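Worent Founder Workspace - Setup Guide

Section 3: Setting up your first company workspace

Read this before you invite anybody. Takes one sitting if you have your numbers handy. If you don't, do steps 1 to 4 and come back.

You will need:
- the owner login (not a team login)
- your current cash balance
- last month's bills, even a rough pile
- a list of everyone who owns a piece of the company

Create the workspace

1. Log in as owner. Click New Workspace, top left. Type the company name the way it appears on your registration papers. Nickname goes in the second box.

2. Pick a stage. Choices are Idea, First Customers, Growing. Pick the one you're in today. You can move up later, you can't move back down without writing to support.

3. Set your month start. Default is the 1st. If you pay people mid-month, set it to 16 and the cash view lines up with payroll.

Note: changing the month start later re-sorts all your old entries. Slow. Do it overnight.

4. Add a cover picture and a team picture under Settings > Look. Wide ones work best. Skip if you're in a rush, the workspace runs fine without.
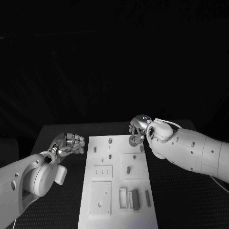 Enter your cash numbers

5. Go to Cash > Opening Balance. Enter what's in the bank right now. Not what's been promised. Signed but unpaid invoices go under Expected, separate tab.

6. Add fixed costs one per line. Rent, salaries, software, insurance. Tick Repeats for anything monthly. Yearly bills: tick Yearly and put in the renewal month, e.g. March, or it'll get spread out wrong.

7. Add your own pay, even if it's zero. Leave the line blank and the runway number drops it completly, then the number looks wrong the day you start paying yourself.

8. Click Calculate. Runway shows in months. Anything under 7 turns the bar orange. You can change that limit in Settings > Alerts.

Caution: do not connect a personal bank account. The Getton bank link pulls every transaction and there is no bulk delete. Open a business account first, then connect.

Share ownership

9. Cash done? Go to Owners. Add each founder, then anyone with options. Percentages must add up to 100 or Save stays gray.

10. For each founder, enter a vesting start date. If you haven't agreed on one, leave it on Undecided. Don't guess. The date feeds the printed founder agreement and people sign that thing without reading it.

11. Print the draft. Send it to your lawyer. Worent does not give legal advice, and the draft is a draft.

Invite the team

12. People > Invite. Paste emails, one per line, max 50 at a time. Free plan covers 13 seats, owner included.

13. Choose a role for each:
Owner - sees everything, can close the workspace
Finance - Cash and Owners, no settings
Member - Goals and Notes only
Guest - Notes only, expires by itself

Note: new invites default to Member. Check before you hit send. Wen-hsiung Wu on our support desk gets this ticket nearly every Tuesday: new hire can't see Cash. Role is set to Member. Change it, have them log out and in again.

14. Set the weekly update. People > Updates. Pick a day and time. Keep it to three questions or replies dry up. The default set is fine:
What got done?
What's stuck?
What did a customer tell you?

Moving over from Kistumico

Export from Kistumico first, using the "full" option. The short export leaves out notes. Then Settings > Import, choose the file, wait for the green check. Dates come across fine. Attachments don't, re-upload those by hand.

If the import stalls, split the file by year and try again. Dont run two imports at once.

When you're done, open the workspace home page. Cover sits on top, runway bar under it, goals on the right. The team picture shows lower down, with its caption. Edit the caption by clicking on it.
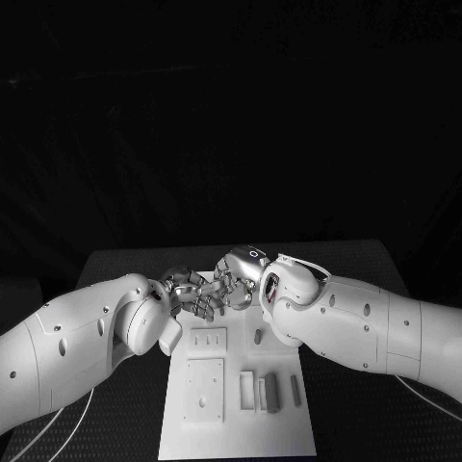

Fig. 3-2. Two robot hands over a white board.

Troubleshooting

Save stays gray - percentages don't total 100, or a founder has no email.
Runway shows a dash - no opening balance. Back to step 5.
Invite never arrived - check spam, then resend. Old link dies when you resend.
Wrong currency - can only be set by the owner, Settings > Region. Existing numbers aren't converted.

Next: Section 4, Goals and the Ichikawa planning template.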